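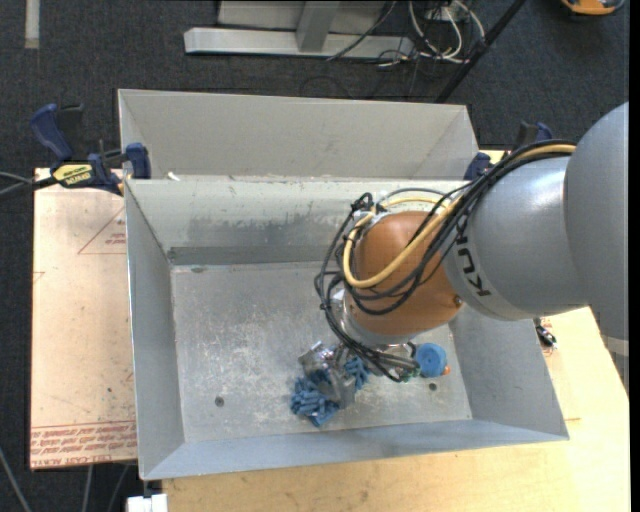
The bin at Merngate, with the KUKA arm reaching in and a clamp either side.

Two bar clamps. That's what holds the bin still, and I have lost count of the visitors who look at them and ask when the proper fixings are going in. Never, if I get my way.

Every cell I've worked on gets bolted down too early. Somebody draws up a frame, it goes out to Lenihan for cutting, it comes back lovely and square, and by then the arm wants the bin a hand's width to the left. So the frame gets slotted, then packed, then sworn at. A clamp you undo, shove, do up again. Thirty seconds. Nobody has to raise a drawing.

Cathal Egan disagrees with me and he's not daft. His point is that a clamp creeps. Knock the bin on Sunday and every pick is off on Monday, and you go hunting through the program for a fault that is really just sheet metal sitting in the wrong place. Fair. We lost most of January to something like it on the Stolia job. My answer is a pencil line on the table and a check at the start of each shift. His answer is bolts.

Where we do agree is cables. The bundle goes over the wrist and round the side, black ones and the thick yellow, and it needs a generous loop there or the wrist pulls it tight when it turns. People tie it down neat becuase neat looks professional. Neat is what kills connectors. Leave slack, tie it where it doesn't bend, then run the wrist through its whole travel by hand speed and watch the loop the entire time — not the screen.

And look at the bin floor. Scratched to bits. Good! I'd worry about a cell with a shiny floor, somebody is keeping it for best. At Prurau they ran 3135 picks before anyone thought to wipe theirs out, and the grit did more harm to the finger tips than the metal ever did. Wipe it daily, rag and nothing else.

None of this is clever. It just has to be on the sheet by the door, with initials next to it, and ours has gaps in it again this week. Bolt it when the work stops changing. Ours changed twice since Sunday so the clamps are staying were they are.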